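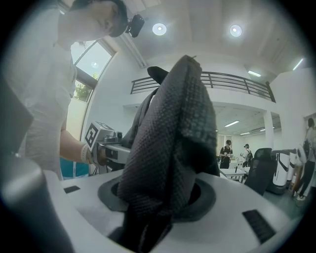
Flinlow Club Guide, Section 2: Recording a Bag Task

1. Charge both gloves. The Triltudo sheet promises 800 takes per charge. We have never come close.
2. Start a new session and enter your own name. Iraís Jaramillo's login is not a spare.
3. Do one slow take and play it back before doing more.

Note: The log says 1,554 takes. Natalia Lozano doubts half are usable, and so do I.
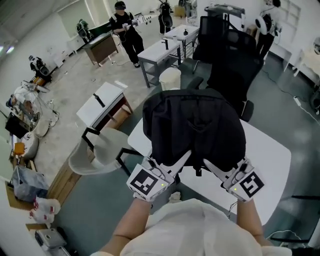
4. Marker tracking is fussier than the manual admits. Keep the square on the back of each hand uncovered. Stand the backpack upright on the white tabletop and hold it with both gloves. A green light on each glove is no proof that the take is any good, so check the file.

Caution: Do not pull a glove off by its finger pieces.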